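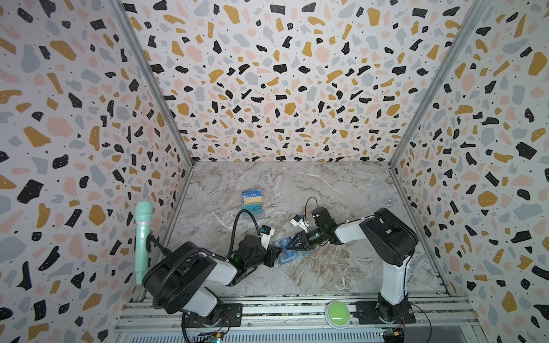

Tumelo Nkuna

Rudemo Ball Return Net for Driveway and Gym Hoops
Item 781
$307.00
In stock

If you have ever coached a seventh grader through a shooting slump, you know that most of a practice hour goes to chasing the ball down the driveway, into the hedge, and (in our case) under the neighbor's truck. I played two years of small-college ball and have been coaching rec league ever since, and I can tell you that the kids who get better are usually the ones who get the most shots up before dinner. So when people write in asking what to buy for a player who already has a decent hoop and a decent ball, the return net is what I steer them toward, and I've been steering folks toward this one for a good while now!

The Rudemo hangs from the rim on a padded steel collar and fans out underneath into a wide net, so makes and most of the near misses roll back down the chute to wherever you've pointed it. You can swing the chute from one corner to the other without getting the ladder out again, which matters more than you'd think once you have a left-handed kid who wants to live on the left wing. My own niece leaves it aimed at the foul line all week, and then her brother comes out and moves it, and then there is a discussion.

Going up takes two people and a stepladder. The collar closes with three bolts, the side poles slide into their sleeves, and the net clips on last. Start with the clips at the back of the rim and work forward, keeping the tension even, and don't tighten the bolts all the way until the net is on. The printed sheet in the box has you tighten them first. I've done it both ways, and I like mine better.
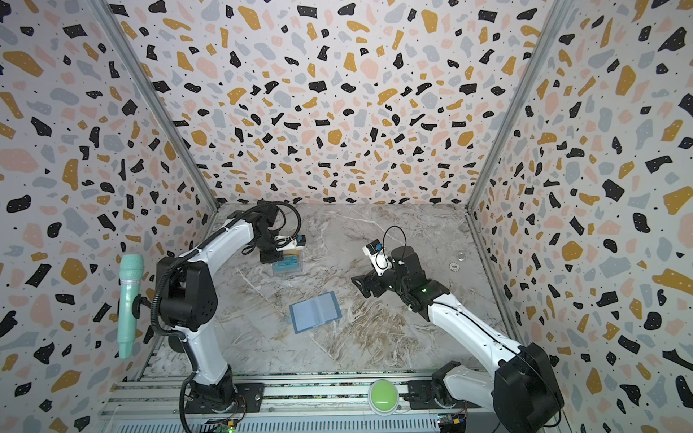 White arm with black joint housings, left side

What comes in the box
Rim collar with foam padding
Two side poles, in sections
Net with clips
Swivel chute
Bolts, hex wrench, and printed sheet
Drawstring storage bag

Fits
Standard 18-inch rims, fixed or breakaway. On a breakaway rim, leave the collar one notch looser so the rim can still give. It won't fit the mini hoops that hang over a bedroom door, and please don't let anybody dunk with it on.

Weather
The net and poles can stay out through spring and summer. We ask that you take the net down by December if you get snow where you live, as the weight will stretch it out of shape and there's really no bringing it back. Wipe the poles dry before they go in the bag.

From customers

"My son set himself a goal of 600 shots over a long weekend and got there by Sunday lunch. His follow-through still needs work, but his grandmother was very impressed." Nadège Besson

"Good net. The bag is a tight squeeze once you've had everything out of it, so I keep the poles in the garage rafters. I'd buy it again." Sixten Rustad 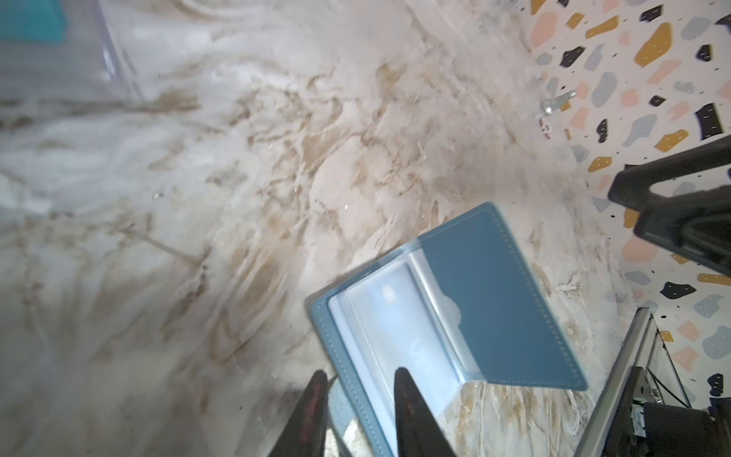 Can I leave the return net up while we play a regular pickup game?
We'd take it down first. The side poles stand right where players come down with a rebound, and somebody will catch an elbow on one. Unclipping the net and sliding the poles out is quick work for two people, and the collar can stay on the rim.

Replacement nets and clips are sold separately on our Parts page. Have your item number handy when you order, and if you've lost a bolt, just write to us and we'll drop one in the mail.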